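Seswood Water

Seswood water is a lightly sparkling mineral water from the Gellus valley, and one of the oldest bottled drinks in the region. It comes up from a group of springs on the north side of the town of Seswood, where it has been drunk for so long that the oldest street in town is simply called Cup Street!

Source

Rain and snowmelt sink into the limestone of the Matuvach hills and spend 36 years underground before reaching the springs. The main one, Aoun Spring, rises from a depth of 189 meters. The trip through the rock gives the water its calcium, its faint fizz and a slightly salty finish that people tend to love or hate on the first sip. It is wonderful with fried fish.

History

Early visitors drank from a stone basin beside the spring and carried the water home in clay jugs sealed with wax. Glass came later, in a squat green shape known as the "frog" - collectors still hunt for these, and a good one with its wire stopper is a real find. The first bottling hall had 41 workers, most of them washing returned glass by hand.
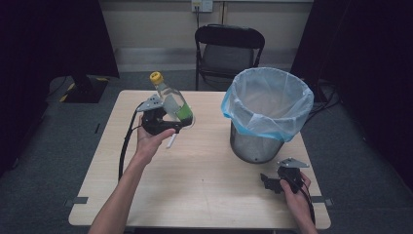 Plastic arrived much later and made the water far easier to ship over the hill road, though glass never went away in the valley's restaurants. Many locals skip both and fill their own jugs at the public tap, which runs day and night.

Spring festival

Every September the town holds Jug Day, when teams race uphill from the spring to the market square with full clay jugs (spilling is half the fun). The record crowd is 2,370, more than the town's own population. The winning team gets to paint the pump handle any color it likes, and it stays that way until the next race.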